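Clothing and Textiles for the Home

CHAPTER 7
Wear, Washing, and the Life of a Garment

Chapter Outline
7.1 What "Worn Out" Means
7.2 Where Clothes Fail First
7.3 Washing and Drying
7.4 Storage Between Wearings
7.5 Deciding Whether to Repair
Key Terms
Review and Projects

After studying this chapter, you will be able to:
Tell the difference between abrasion, fatigue, and chemical damage in a fabric.
Name the places where common garments usually fail.
Read a care label and choose a wash setting from it.
Work out the cost per wearing of a garment.
Inspect a garment and decide whether a repair is worth making.

Introduction

A household in Pliltcombe kept a list one year of every piece of clothing that left the house for good. Next to each item they wrote the reason. A few things had been outgrown. One sweater had shrunk. A raincoat had been left on a bus. Most of the rest had a short note such as "thin at the seat," "collar," "zipper," or "holes under arm."

The list is useful to us for the way the reasons repeat. The same few words come up for shirts year after year, and a different few words come up for pants. Clothes do not wear out evenly. A shirt may have a back panel nearly as strong as the day it was cut and a collar that is frayed through along the fold. When the collar goes, the shirt usually goes with it.

In Chapter 6 you looked at how fabrics are made and how fiber, yarn, and weave affect strength. This chapter follows the finished garment home. It covers what happens to cloth while it is worn, washed, dried, and put away, and what a person can do at each step to get more use from it.

The habits that matter most are small ones, and many of them take place in the bedroom. Clothes are taken off at the end of the day and put on a chair, a hook, the bed, or the floor. Someone decides, usually without much thought, whether each thing is clean enough to wear again.

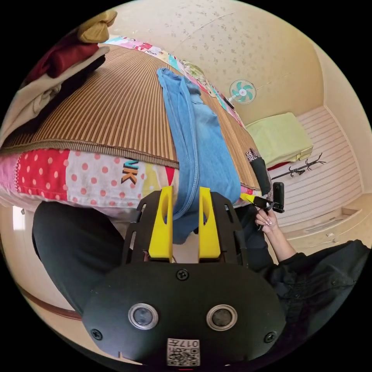

A student in the Flisedcombe evening class objected to this point when the chapter was first taught, saying that her family washed everything after one wearing and always had, and that she would not put a worn pair of pants back in a drawer no matter what a textbook said about fibers. Her objection is a common one and deserves a direct answer. Underwear, socks, and anything worn next to the skin during heavy work or exercise should be washed after each use. Outer layers are a different matter. A sweater worn over a shirt, or a pair of heavy cotton pants worn indoors, picks up much less sweat and skin oil. Washing it every time will shorten its life and will not make it noticeably cleaner. Families differ on where to draw this line, and the care label does not settle it.

7.1 What "Worn Out" Means

People use the phrase "worn out" for several kinds of damage. It helps to separate them.

Abrasion is damage from rubbing. The surface fibers break and come away, and the cloth gets thinner. You can often see abrasion before there is a hole by holding the fabric up to a window. The worn area lets through more light. Elbows, inner thighs, heels, and the undersides of cuffs are common places for it.

Fatigue is damage from repeated bending or stretching. Each bend is slight, but the yarns at a fold line bend in the same place again and again. Collars and the pressed creases in dress pants fail this way. So does elastic, which loses its pull after many cycles of stretching.

Chemical damage comes from bleach, perspiration, sunlight, and some finishing products. The cloth may look normal and still tear easily. Curtains that have hung for years in a sunny window will sometimes split when they are taken down and washed. The washing is blamed, but the sun did the work.

A garment may show all of these at once. The underarm of a cotton shirt is rubbed by the arm, flexed with every movement, and exposed to perspiration. It is no surprise that it goes early.

There is also a fourth group of reasons, which this chapter treats only briefly. Clothes are given up when they are stained, faded, out of fashion, or no longer fit. The cloth may be perfectly sound. Chapter 9 deals with altering and passing on garments of this kind.

7.2 Where Clothes Fail First

Pants

On most pants the first failure is at the inner thigh, the seat, or the hem. The inner thigh wears from walking. The hem wears where it touches the shoe or the ground, and a hem that is only slightly too long can fray through at the back in one winter.

Pocket corners take a strain each time a hand goes in. Makers of work clothing put a short bar of dense stitching, called a bar tack, or a metal rivet at these points. When you buy pants, put a hand in each pocket and push outward gently. If the stitching at the corner opens so that you can see the thread, it will not last.

Denim is a twill weave, normally with a colored warp and a white or undyed filling. As the warp is rubbed away the white filling shows through, and the fabric turns pale in the places that get the most contact. Denim that is sold already faded has had some of this done at the factory. It is softer from the first day, and part of its wearing life may already be used up.

When you inspect a pair of jeans, lay them flat on a table or bed with the legs straight. Check the waistband first, then the pockets, then the seams from top to bottom. Turn the jeans over and do the same on the back. Last, turn them inside out and look at the inner thigh.
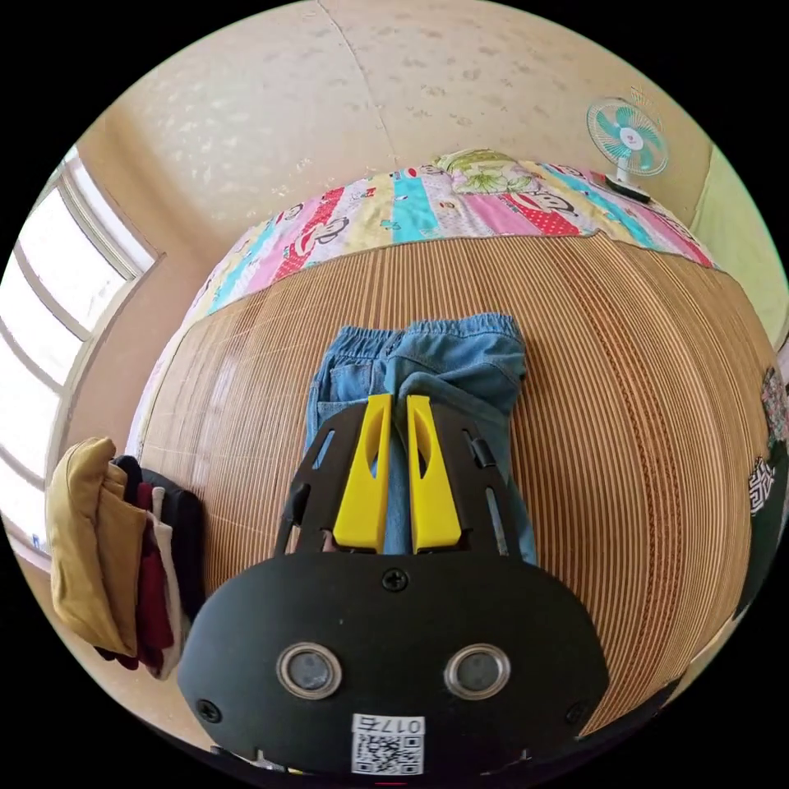
Figure 7.1 Light blue denim jeans laid flat on a bed.

Shirts and Blouses

Collars and cuffs fail at the fold. A shirt with a slightly loose collar lasts longer than one that fits tightly at the neck, where the skin and any beard stubble rub against the edge. Buttons are lost when the thread wears through, and a loose button should be sewn on again the day it is noticed. Sheer and lightweight fabrics may also slip at the seams, meaning that the yarns slide apart next to the stitching and leave a ladder of small gaps. Seam slippage is more common in tight garments.

Knits

Knits stretch, and they recover less each time. Cuffs and necklines go first. A knit should never be hung by the shoulders when wet. The weight of the water pulls the loops long, and some of that length stays in the garment after it dries.

Pilling is the forming of small balls of fiber on the surface. It looks bad but does not mean the cloth is weak. Pills can be removed with a fabric comb or a small shaver, used lightly on a flat surface.

7.3 Washing and Drying

A washing machine cleans by combining water, detergent, heat, and movement. All of these except plain water can also harm cloth. The aim is to use enough of each to remove the soil and to stop there.

In a trial run for the Prukum Mill school program, matching cotton towels were washed 60 times. One group was tumbled dry on high heat and the other was dried on a line indoors. The line-dried towels were stiffer to the touch, and the students disliked them for that reason. When strips were cut from each and pulled until they broke, the line-dried strips held longer. The lint caught in the dryer filter over the same period was saved in a jar. That lint was once part of the towels.

Some general rules follow. They apply to ordinary washable clothing in cotton, polyester, and blends.

Close zippers and hooks before washing.
Turn dark garments and denim inside out.
Sort by weight as well as by color. Heavy pants washed with thin shirts will rub the shirts badly.
Fill the machine loosely. You should be able to put a hand in above the load.
Measure the detergent.
Take clothes from the dryer while they are very slightly damp.

Care labels give the strongest treatment the maker considers safe. A label that allows hot water does not require it. Cold or warm water is enough for most everyday soil with modern detergents, though oily stains and bedding used during an illness call for hotter water if the label permits.

Cost per Wearing

The price on the tag tells you little until you know how often the garment will be used. To find the cost per wearing, divide the price by the number of times the garment is worn before it is given up.

Suppose a Lobo work shirt costs $60 and is worn 20 times. The cost per wearing is $3. If a loose seam is mended and the collar is kept clean so that the same shirt is worn 60 times, the cost per wearing falls to $1. The thread used in the mending costs very little, but the time should be counted too if you would have used it for paid work.

Try It

Choose a garment you own that shows wear. Hold it up to a window and mark the thin places with safety pins. For each pin, write down whether you think the cause is abrasion, fatigue, or chemical damage. Then read the care label and compare it with how the garment is washed in your home. Keep your notes for the repair project in Section 7.5.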